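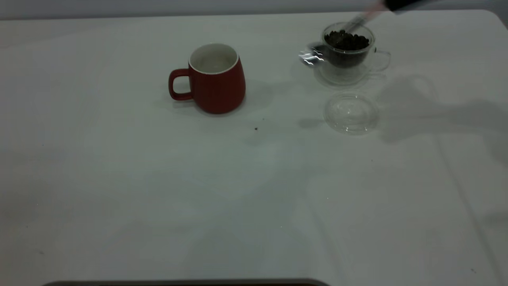 Search this site Go

Getting Coffee Stains and Smells Out of Cups

By Ningsih Lumbantobing
Posted in March

Coffee leaves a brown film on the inside of a mug even when it gets washed every day. Dish soap takes off the oil but does little for the tannin underneath. Baking soda works better. Put a spoonful in the damp mug, rub it around with a wet cloth, and rinse. Most stains come off in a minute or so.

For an old stain, fill the mug with hot water, add two spoonfuls of baking soda and leave it overnight. Skip the steel wool — it scratches the glaze, and the next stain settles into the scratches.

Double-walled glass needs more care. Let it cool before washing, and don't use a metal spoon to scrape the bottom. If water gets between the walls, there is a crack somewhere and the cup should be thrown out.

Travel lids hold smells longer than anything else. Pull out the rubber ring, soak it in white vinegar and water for an hour, and let it dry fully before putting it back.

Whole beans can go in an open cup for the morning, but not for storage. Keep them in a closed tin away from the stove. I buy 11 ounces at a time and finish the bag before it goes flat. The freezer is fine for a second bag if it stays sealed.

Old beans are still useful. A small dish of them in the refrigerator helps with onion smell. Change them after two weeks.

Contact | Copyright Kusuma Home Pages | Back to top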